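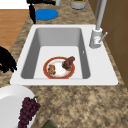 Feyisa Kitchen Pack for demonstration recording

August 13, 2022
By the Verunix product desk

Feyisa is a set of simulated kitchen tasks for teams who teach a policy from examples. An operator does the task by remote control, and the software saves every attempt with the camera views, the joint positions and the written instruction. It works with our Raltelano recorder, version 9 or newer.

The pack has 15 tasks. Most of them are about moving food and dishes between the sink and the counter. Plates, fruit, vegetables and meat get new places at each reset, and the viewpoint can change also. A speckled granite counter is the default, with a white sink.

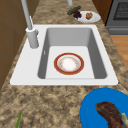
We recommend 200 good attempts for each task before the first training. Please keep the failed ones too, in a separate folder. Our customers often delete them and later they ask us how to get them back, which we can not do.

What you receive:
- the scene files and the reset script
- 329 recorded attempts, made by our own operators
- a converter to the Bandia format

The license is for one lab. The sound of dishes is not included, and water does not flow in this version.

Filed under: Simulation > Data Recording > Kitchen

Comments (3)

pellet_k: Can I use my own plates? The mesh import fails for me with big files.

Verunix support: Yes, please make the mesh smaller first. The limit is written in the manual, in the import chapter.

orsolab: We use it since March. Resets are fast, but I would like more kinds of cups.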